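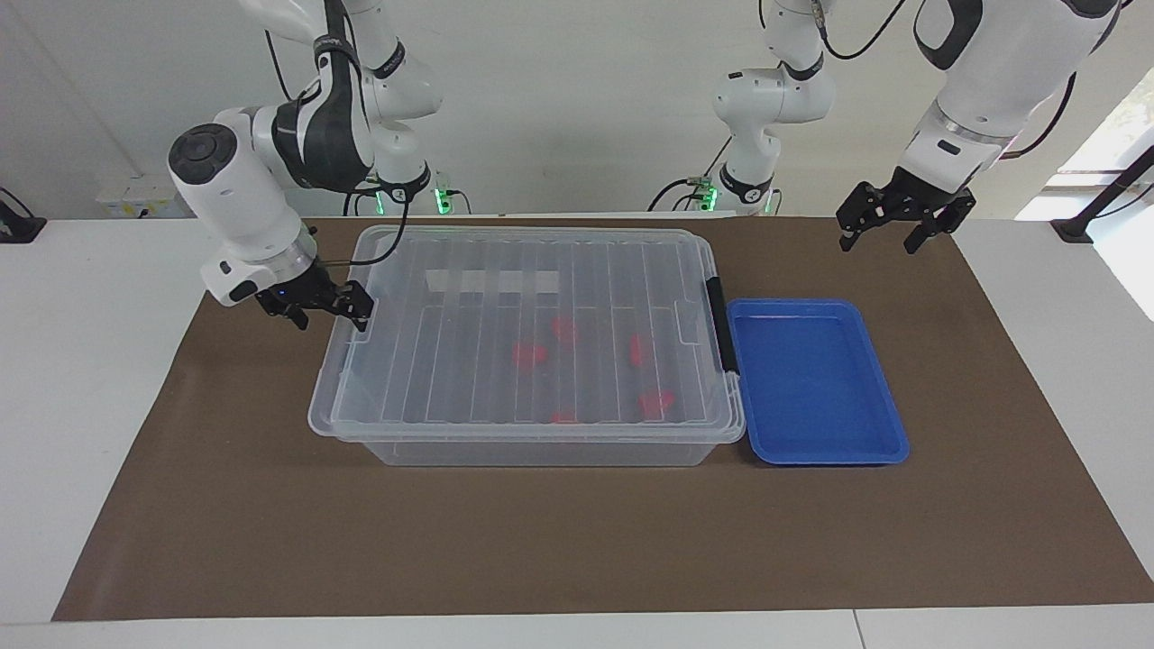 Sandrine Boyer avait un principe : tout ce qui possède un couvercle finit par se calmer. Elle l'appliquait aux soupes, aux disputes et, depuis février, à l'héritage de sa tante.

La boîte était en plastique transparent, ce qui lui paraissait une erreur de conception. On range pour ne plus voir. Le vendeur de chez Halliday avait vanté les nervures du couvercle, qui permettaient d'empiler. Empiler quoi, il ne l'avait pas précisé, et Sandrine, qui venait de payer, n'avait pas insisté.

Elle y mit d'abord les boutons, ensuite les clés sans serrure, puis les lettres d'un certain Pekden, 76 en tout, toutes commençant par « Chère amie » et se terminant par une demande d'argent. La tante avait souligné au crayon les fautes d'orthographe. Elle avait aussi, manifestement, payé.

Vers onze heures du soir, son frère téléphona.

– Tu as trouvé quelque chose de valeur ?

– Un homme, dit Sandrine. Mais il est très abîmé.

Il y eut un silence, pendant lequel elle l'entendit mâcher.

– Et le service à poisson ?

Elle regarda le service à poisson, posé sur la chaise d'en face comme un invité qui attend le dessert.

– Jamais vu, dit-elle.

Elle raccrocha et appuya sur le couvercle. Un coin se souleva. Elle appuya sur ce coin, et celui d'à côté se souleva à son tour. Sandrine alla chercher le dictionnaire, le posa dessus, s'assit sur le dictionnaire et ouvrit la première lettre.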